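Skoltley House Newsletter, July
Around the Building: The Long Table in the Craft Room

The long table in the craft room has been in use since the spring refit, and it gets more wear than any other piece of furniture we own. The groups from Grernel and Bredine both work at it, and so does anyone who drops in to wrap a parcel or fill out a form. It is pale wood with a lot of grain showing, and marks stand out on it sooner than they did on the old brown one. A few notes on looking after it are set out below, along with what we have learned so far.

Clearing off

Please take everything off the table when you finish, including scraps that have slid under something else. Boards and sheets are the usual trouble. A small piece of paper gets caught beneath one, the next group sets a damp cup nearby, and by evening there is a stain.
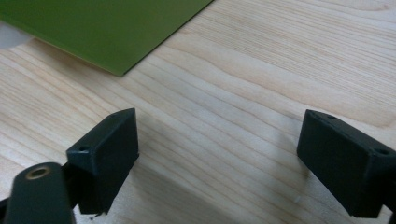

Flat items can go back in the rack by the door, standing on their long edge. If the rack is full, lean them against the wall behind it and leave a note in the book. Nothing should be dragged across the wood. Lift it, even if it is light – grit underneath does the scratching, and we have already had two long scratches sanded out at the far end.

The table cost $3059 delivered and fitted, paid for out of the Toivonen fund. We would like to get a good many years out of it before anyone has to talk about refinishing.

Wiping down

Use a soft cloth, barely damp, and go with the grain. Follow with a dry one. Plain water is enough for most things. For glue, wait until it has set and lift it with the plastic scraper in the top drawer. Do not use the green scouring pads from the kitchen, and do not use spray polish, which makes paper stick.

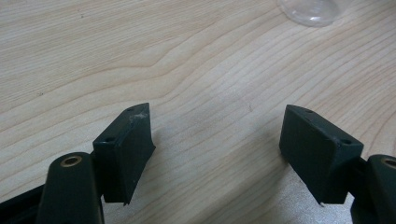
One reader from the Bredine group wrote in to say that a dry cloth alone picks up pencil dust better than a damp one, and that wetting it first only smears the gray into the grain. We tried it on the end nearest the window and agree. Dry cloth first, then, if there has been any drawing.

Drinks

Drinks are allowed in the craft room, and we have no plans to change that. Keep them toward the back of the table, away from the work, and put a coaster underneath. There are 37 cork coasters in the basket on the shelf. The clear plastic cups are fine for water and juice, but they tip easily when they are nearly empty.
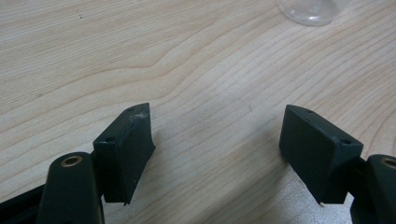
Can hot mugs go straight on the wood? Please use a coaster every time, as the finish is thin and a white ring can show up within a few minutes. If you do get a ring, tell the office the same day.

Small marks

Some specks are part of the wood. Before you scrub at a dark spot, run a fingertip over it. If it feels level with the surface and a cloth does not shift it, leave it alone. If you can feel an edge, try the plastic scraper held nearly flat.

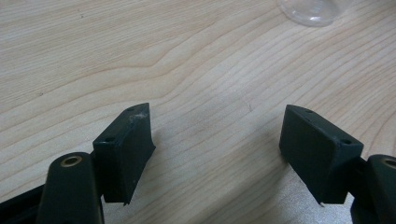
Booking the table

The table can be booked in half-day blocks through the office. Mornings fill up first. The next sheet goes up on July 31 at 9 a.m., and regular groups should put their names down again even if their times have not changed.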